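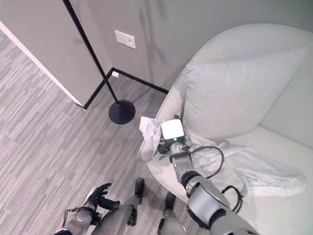

Aranka Pap
Product editor, Brakik

Bretetti armchair, pale gray

The Bretetti is an upholstered armchair for a corner of the living room or bedroom. It has a high curved back with a rounded rim, and the left armrest wraps around to the front of the seat. The back cushion is separate and can be taken out for cleaning.

Many customers use such a chair in the evening for clothes which are not yet folded. The cover was tested for 1,000 hours of rubbing with cotton and denim. Please close zippers before you put clothes on it. Wash the cushion cover at 30 degrees, and do not use the dryer. Delivery takes 10 working days. 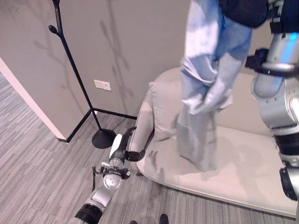
Inna Vakulenko

I add a note on the colors. Our fabrics look more beige or more gray, it depends on the light. Order a sample first, it is free of charge.

A thin black floor lamp with a round base goes well beside the chair. Heavy sweatshirts are better folded on a table.
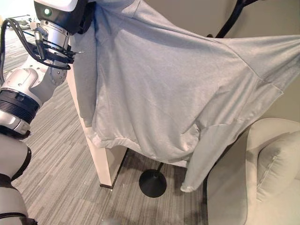
Bongani Mkhize: Does the back cushion keep its shape? Mine on the old Takács chair was flat after one winter.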